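2023-01-10
Notebook, gripper purchasing and spares plan
Entry by Radwa Samir

Carrying over from the December list. Two items closed since then (charger dock, second calibration board). Everything else below is open.

1. What we have

Four hand-held grippers. Units 1 and 2 are the older Tornano linkages, units 3 and 4 the same linkage with the revised hub cap. All four use the same finger mount, so fingers and pads swap freely. Finger sets are not all matched at the moment. Blue pad stock is down to 5 pieces, and I would like to stop fitting them in ones and twos.

Hub wear is within limits on 1, 3 and 4. Unit 2 has play on the left side. I measured it twice with the dial gauge and got different numbers, so the fixture is suspect too. Leave unit 2 on light objects until the hub is changed.

Lint is a recurring item. The hubs pick up fibers from bedspreads and fabric covers, and it ends up under the cap. Compressed air gets most of it. Tweezers for the rest. I have put a brush set on the order.

2. Work at hand

Fruit pick and place in home settings, small round objects into an open box. Mandarins and cherry tomatoes so far. The two sizes are useful for the pad decision: the mandarin wants width and a soft face, the tomato wants a fingertip that closes cleanly at small openings. A single pad type should cover both if we are going to buy in quantity.
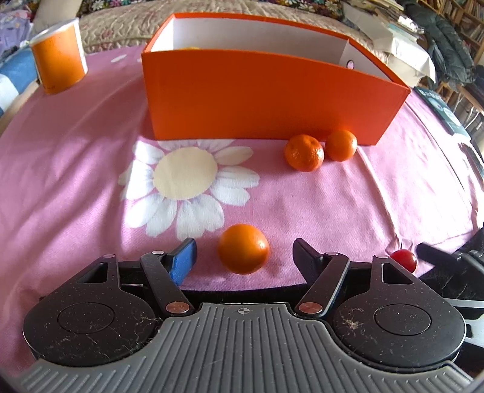 3. Pads and fingers

Quotes in hand from two suppliers.

Plurunier: molded pads, one hardness, sold in packs of 15. Lead time 4 weeks. They will hold the price until the end of the quarter. No charge for the mold if we stay with their stock shape, which means filing down our mounting lip by hand.

El Sherbiny: cast to our drawing, any hardness on their chart. Lead time up to 62 days, longer than I want. Price per pad is higher, but no filing. They asked for a sample finger and I have not sent one. Unit 2's right finger could go out while that unit is restricted anyway.

Preference at present is one pack from Plurunier now, to keep the units running, and a small El Sherbiny batch for comparison. If the softer casting holds the peel better without dragging, it becomes the standard and the Plurunier pads go to spares.

Open question on pad color. Does it matter for the vision side? Blue separates well from oranges and reds but less well from blue bedding. Whoever is doing segmentation this month, please write an answer under this line.

(Answer: blue is fine, keep it. Do not mix colors within one unit if you can help it. The masks take either, but checking them by eye is slower.)

Noted. Ordering blue on both.

4. Linkage hardware

Rivets: the linkage arms are riveted, so any arm replacement means drilling out. Asked Tornano about a shoulder screw version. They have one, but it adds thickness at the joint and the arm would rub the body near full open. Staying with rivets. Order one bag in the existing size plus a hand setter. The present setter marks the heads.

Hubs: one left hub for unit 2, one left and one right for the shelf. Caps are sold separately. Check the part revision before ordering, since units 1 and 2 take the older cap.

Straps: the black ones stretch. Two spares.

5. The arm

The larger budget line is the bench arm. Nuro is the shortlisted model. Points still to settle before I will sign for it:

- Whether the wrist flange takes our finger mount directly or through an adapter. The drawing they sent shows a bolt circle but no depth.
- Payload with the adapter fitted. Fruit weighs very little, the gripper body does not.
- Controller location. It cannot go under the bench because of the drawer unit.
- Service terms. The quote says "standard" and nothing else.

If the adapter is needed, it should be on the same order. I do not want to machine one here and then argue about tolerance.

Bench space: the arm base goes at the left end. The vise moves. Power at that end is on the same circuit as the oven, so either the oven moves too or we pay for a new outlet. Facilities quote requested, not received.

6. Consumables

Brush set, alcohol wipes, thread locker, fabric tape, foam for the carry cases. A second open box for the placing task, same style as the current one, so that a crushed corner does not stop a session. Fruit comes out of petty cash. Keep the receipts in the folder by the door and write the unit number on them.

7. Order of spending

First: Plurunier pads, hubs, rivets and setter, brushes. All under the small purchase limit, going in today.
Second: El Sherbiny sample and casting batch, once the sample finger is boxed.
Third: Nuro arm, after the flange drawing is corrected and the outlet is priced.

Unit 2 stays tagged. Dial gauge fixture to be checked against the gauge block set before anyone measures another hub with it.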